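Toy storage: woven baskets or plastic bins?

tbaloch
Posted Wednesday, 8:40 pm
I'm redoing the toy shelf and want to get rid of the big bin, where the blocks all sink to the bottom. I'm thinking one shallow basket per type of toy. I got a synthetic rattan one to try, with a braided rim, longer than it is wide.

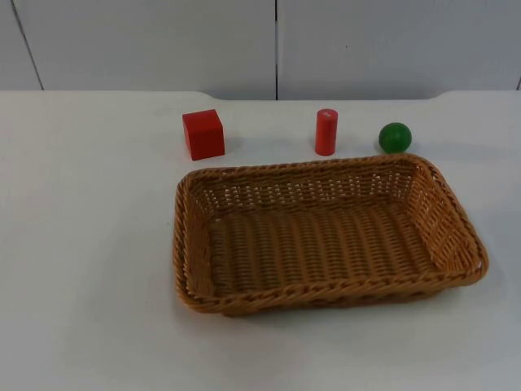 My shelf is 30 cm deep and I'd like four of these side by side. The kids are two and four. Has anyone lived with woven ones for a while? The open sides worry me a bit with small pieces.

fundudel
Fine for blocks and balls. Useless for beads or puzzle pieces, they go straight through the gaps or get stuck in the floor of the thing. We have had ours since January.

Sandhu_50
I'd go plastic. Crumbs and sand collect between the ridges and you end up with a toothbrush getting them out. A bin you just rinse.

fundudel
You can rinse synthetic rattan too. Put it in the shower, let it dry upside down. Real wicker is another matter.

Sandhu_50
Sure, but it takes all day to dry — a bin takes a dish towel.

arkholm
Shallow is the part I'd keep, whatever the material. Mine stopped dumping everything out once they could see what was in there. Felt in the bottom helps with small stuff.

tbaloch
Thanks. I'll do baskets for the blocks and balls and put the puzzles in a lidded box. Tahira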